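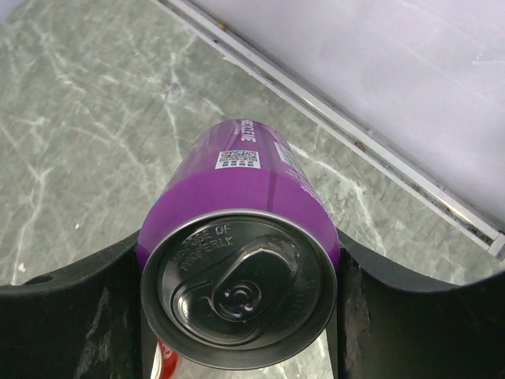

Why did drinks makers start putting their names on what they sold?

Mostly so that a customer who liked the stuff could ask for it again, and so that somebody could be blamed when it was bad. For a long stretch before that, a drink was known by the shop or tavern that poured it, and the maker further up the road stayed pretty much invisible.

Week 2: Names on Drinks
Notes to go with Thursday's lecture

Hello again! These are my own notes tidied up a bit, so they wander where I wandered. If you were in the room you can skip the first part and go straight to the reading. If you weren't, start at the beginning and borrow somebody's copy of the map.

Getting drinks from a barrel

I want you to picture the town of Edstead before it had any bottling to speak of. You want beer, you send a child out with a jug, and the jug comes back full (or nearly full - I was that child's great-great-grandchild and I know how we are). The jug belongs to your household. The barrel belongs to the brewer. Between the jug and the barrel stands the tavern keeper, and the tavern keeper is the only person in the whole business you ever talk to. If the beer is thin, you complain to the tavern. The brewer might hear about it in a month, or never.

The earliest thing on our source list is the Edstead tavern ledger that opens in 1829. Have a look at how it records purchases. There are barrels and half barrels and what was owed, and the brewer turns up as a surname at the top of a page, because the keeper needed to know who to pay. Customers didn't need that name and I can't find a single sign in the ledger that they were told it. Colette Tanguy, who transcribed the ledger for us, thinks the chalk board behind the bar may have carried brewers' names. I'm less sure. She's read more of it than I have, so make up your own minds.

What bottles changed

Bottles let a drink travel without the tavern keeper. You could buy it in a grocery, carry it on a train, keep it in the cellar until your sister came. Great for the maker, except now the thing is sitting on a shelf next to five other dark bottles and they all look alike. So you see makers trying things out:

Molded names. The name is raised in the glass. Hard to fake, can't wash off, costs money up front.
Paper labels. Cheap, colorful, easy to change, and they come off in a damp cellar.
Stamped corks. Lovely, but you only see the name once you've opened the thing, so it's more of a check against cheating than a way to sell.
Closures and seals over the top. More on these in week four.

I got carried away on molded names in the lecture, sorry. The point I was trying to get to is that a molded bottle was worth something empty. The maker wanted it back. Some of the angriest letters in the Petersen papers are about bottles, and hardly mention what went in them.

The Petersen case

Petersen made ginger beer and mineral water at Perport, and the firm started molding its name into the glass in 1873. That first order was for 600 bottles, which sounds like plenty until you remember that customers kept them for lamp oil, vinegar, flowers, you name it. Within a couple of seasons the firm was writing to a rival in Madthorpe accusing him of filling Petersen bottles with his own mineral water. He wrote back (I love this letter) that he had bought the bottles fairly from a rag dealer, and that if Mr. Petersen wanted his name back he was welcome to come and scrape it off.

Read that exchange slowly. Both men are talking about property, but they mean different things by it. One means the glass. The other means the name. We'll come back to that when we get to trademarks, and it's the part I'd most like you to have an opinion on.

Ottmar Seidel's chapter treats the quarrel as a plain case of theft. Svenja Kuhlmann's article says the reuse of bottles was so ordinary that Petersen was the odd one out for minding. They're using the same letters! When you read two people who disagree over the same box of paper, check which letters each of them quotes and which they leave alone. Kuhlmann hardly touches the rag dealer. Seidel skips the letter where Petersen admits to filling other people's bottles when his own ran short.

More and more words

Once the name was on there, everything else piled in behind it. The town, the medal somebody won at a fair, a promise about purity, instructions to keep it cool, a warning to send the bottle back. By the end of our period a label can be really crowded. Pick up any drink at home tonight and sort the words on it into two heaps: words that want you to buy it, and words that are there for someone else (a shop, an inspector, a tax office, a recycler). My guess is that the second heap will be bigger than you expect. Then do the same with the printed label on page two of the source pack and bring both lists.

A word of caution about labels as evidence. They tell you what a maker wanted said. They're poor at telling you what was in the bottle, who drank it, or whether anybody believed the bit about the medal. Collectors also kept the pretty ones, so the plain cheap labels that most people had in the house are the ones we've mostly lost. Irfan Ong asked after class whether that ruins the whole exercise. I don't think so, but it does mean you should say it in your essay, early on, in a full sentence.

For next time

Read the Petersen letters in the source pack, then Kuhlmann, then Seidel, in that order please. Ionuț Moldovan is leading the discussion and has asked for one question from each of you. Short is fine.

Essay titles go up in October. The ledger is too fragile to pass around, so use the transcript, and quote it by page number as Colette has marked them in the margin.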